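Visit report: an afternoon at the Sterlow open day
Posted 02/03/2018 by Parveen Dhanial

I had been promising my neighbor at Lellolau for ages that I would go and see the robot people at Sterlow, and when the invitation came round in January I finally put my name down. The train was late, the coffee at the front desk was very good, and by the time I found the right floor the first talk was nearly over, so I missed most of the history of the Suleck project (sorry, everyone who asked me for notes!).

What I really wanted to see was the teaching. I had pictured rows of people typing, but they use sofas and a pair of little white tables pushed end to end, much like any office lounge, and the arms work right over them.
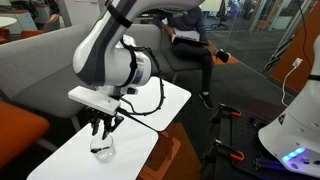 Does the person teaching the robot need to know how to program?
Mostly they don't. They move the arm through the job, either by hand or with a remote control, and the computer records the motion along with what the cameras see. Somebody else looks after the software later on.

I asked how many times you have to show it the same thing, and our guide laughed and said that for a simple job with a cup they like to have 1000 good tries, and for a fussier one they would be happier with 2000. A new person gets 30 practice runs before any of theirs are kept, which made me feel better about my own chances.

There was a turn for visitors too, on a small practice arm from Quintana in the next room. I went far too fast, of course - everybody does, I was told - and then so slowly that the lady behind me sighed.

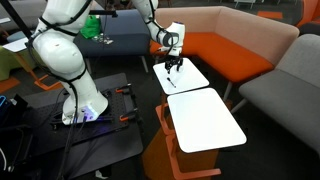 After that I got the knack of stopping just above the thing I wanted and letting the arm settle before closing the fingers. My shoulders ached a good deal more than I expected! Allow 30 minutes for the hands-on part if you go, wear flat shoes, and put your name on the list at the desk when you arrive, as it fills up before lunch.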